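Funano Forums > Manipulation > Teleop and demo collection

Topic: first teleop set in sim, policy is terrible, what am i doing wrong

tinbasket
ok so I inherited this from Hicham Chraibi who did the scene setup and then moved to another group. Task is clear the tabletop, sticks and blocks go in the box. Sim only for now. I drive the arm with the Pikard handset, one operator (me), 35 demos so far. Trained over the weekend and the thing just hovers. Goes down, stops short, wanders off left, goes down again.

Loss looks fine. Replays look fine, I mean the recorded actions replayed open loop put the pieces where I put them. So recording isnt broken I think??

One view has no arm in it at all at this point. Mostly bare table, pencil near the top, bit of the tray in the bottom corner.

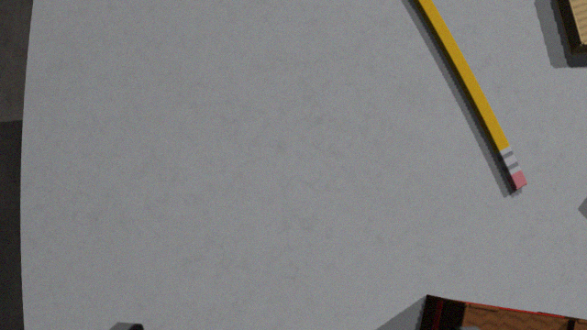
gravelpit: 35 is nothing. Sorry but there it is. For multi object clearing I wouldn't even look at a rollout before a few hundred. You're debugging noise.

tinbasket
figured someone would say that. But hovering every single time doesnt look like noise to me, looks like one specific thing

Shaimaa Kabbaj
Agree with tinbasket, that's a pattern. Do you pause before you grasp? Most people do on a handset. You come down, stop, check the other view, nudge, stop, close. If a fifth of your demo is you sitting still above the object then the policy learns sitting still above the object. Plot the speed of the end effector for one demo and look at the flat parts.

tinbasket
will do. I deffinitely pause. I pause a lot

gravelpit
Trimming pauses is a band-aid. Pauses are fine if you've got enough history in the observation. How many past frames are you feeding it

tinbasket
4

gravelpit
at what rate

tinbasket
whatever the default is in Ouali, havent touched it. Is that bad

okra_lamp
lol the Ouali default. check that before anything else. I had mine logging images at one rate and handset poses at another and it just matched them by nearest timestamp, no warning. Demos replayed perfect bc replay only uses the poses. Training was garbage

Shaimaa Kabbaj
Yes, this. Open loop replay tells you the actions are good. It tells you nothing about whether the pictures go with them.

tinbasket
ok thats a very good point and I feel dumb. Checking.

...

Back. Rates match. Offset between image and pose is one step, constant, fixed it anyway. Did the speed plot too. Shaimaa you were right, its embarassing, in the longest demo I'm parked for most of it. 600 steps and the arm is doing something useful in maybe the first third and the last bit.

Also going through the clips I noticed how busy it gets low down. Shadows everywhere. Pencil, yellow block, tan block all close together and then the rod and the black gripper parts coming in from the bottom on top of that.
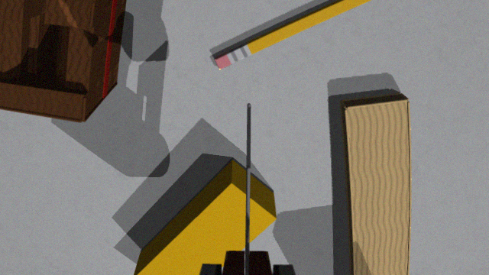 Depth is what I'd worry about with a view like that. Straight down you can't judge height on a handset, so you stop and check. That's okra_lamp talking from experience, I did two months of it. Move the operator view to something lower and off to one side, keep the top one for training only.

gravelpit
Don't do that. Operator should see what the policy sees. If you pick using a view the policy doesn't get, you're putting decisions in the demos it can't explain from its inputs. Then it averages and you get, guess what, hovering.

okra_lamp
in theory sure. in practice my operators on top view only were twice as slow and missed constantly, and the misses went in the data too

gravelpit
so throw the misses out

okra_lamp
no, the recoveries are the good stuff

Shaimaa Kabbaj
You can both have it. Add the side view for the operator AND feed it to the policy. It's sim, a camera costs nothing. On the real cell you have to bolt one down somewhere and calibrate it, different story.

gravelpit
Fine. That I can live with. But it has to be in the same place in both.

tinbasket
theres already a side view set up, Hicham had one, I just had it switched off to save disk. Turning it on. Shadows are weird from there too but you can see how high the fingers are, which is the whole point I guess

Question about the misses though. Keep or toss?

Shaimaa Kabbaj
Keep if you recover within the same demo and it ends right. Toss if you knocked stuff around and gave up. And don't fake misses to get recoveries, people try that and the motion looks nothing like a real one.

gravelpit
Toss all of them until you have a baseline. Then add back. One change at a time.

mossyram
can I jump in, has anyone tried leading the arm by hand for this instead of a handset? We did that on the Bredico arm, real one obviously, and the demos came out way smoother. No pausing, you just grab the wrist and go

okra_lamp
yeah but then your hand is in every camera

mossyram
record joints, replay without the person, film the replay. takes double the time but its clean

gravelpit
Only if the replay lands the same. Anything that slides a bit on contact and your second pass is wrong. Blocks maybe. A pencil rolls.

mossyram
ours didnt have pencils

tinbasket
no hand guiding for me anyway, nothing to grab in sim. Somebody in July was asking for a leader arm driver on here, did that go anywhere?

Shaimaa Kabbaj
It exists, it's not merged. Works with small leader arms. Honest opinion, for four kinds of object the handset is fine once you stop stopping.

tinbasket
ok update, 13th February. Recollected from scratch, side view on, pauses cut in post, anything with speed near zero for more than a few steps is gone except right at the close. Kept those bc if I cut them the fingers shut while still moving and that looked bad.

Driving is so much easier. Clip from the side view, gripper up at the dark slab by the box, the yellow block and the planks still out on the floor of the scene.

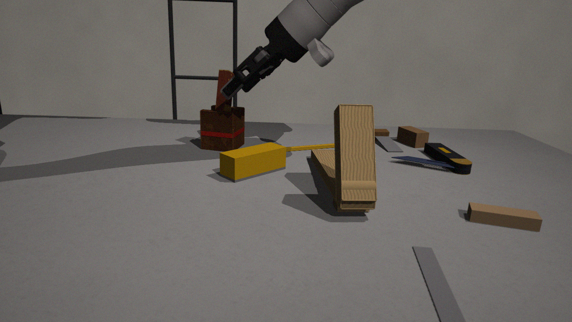 What I changed, for whoever finds this thread later

1. Side view on for operator and for policy. Same pose in both.
2. Image/pose offset fixed, it was one step.
3. Pauses trimmed, not around the grasp.
4. Failed demos out. Recoveries out too for now, gravelpit's way, will add them back as a seperate run.
5. Start pose of the arm moved around a bit each time. Was always the same before.

Result: it commits now. Goes down and closes. Gets the blocks most times, pencil is bad, it closes next to it. But no hovering.

gravelpit
Number 5 is a fifth change at the same time as the others so you have no idea which one did it.

tinbasket
I know I know

okra_lamp
who cares it works

gravelpit
He'll care when it stops working on the real arm.

Shaimaa Kabbaj
Pencil is probably image size. What are you downscaling to? If it's a couple pixels wide after the resize then it can't line up the fingers. Crop first, then resize.

tinbasket
didnt think of that. I resize the whole thing right away, so yeah its tiny by then. Trying the crop tonight

mossyram
also check which way you approach it. If half your demos grab across from the left and half with the wrist turned the other way it'll split the difference. Pick one and stick to it

gravelpit
Agree with that one. Pick a convention, write it down, every operator does it that way.

okra_lamp
disagree, you want both or it freezes the first time the wrist is near its limit

gravelpit
not with 35 demos you don't

tinbasket
more than 35 now!! but ok one convention first. Will post the pencil numbers when I have them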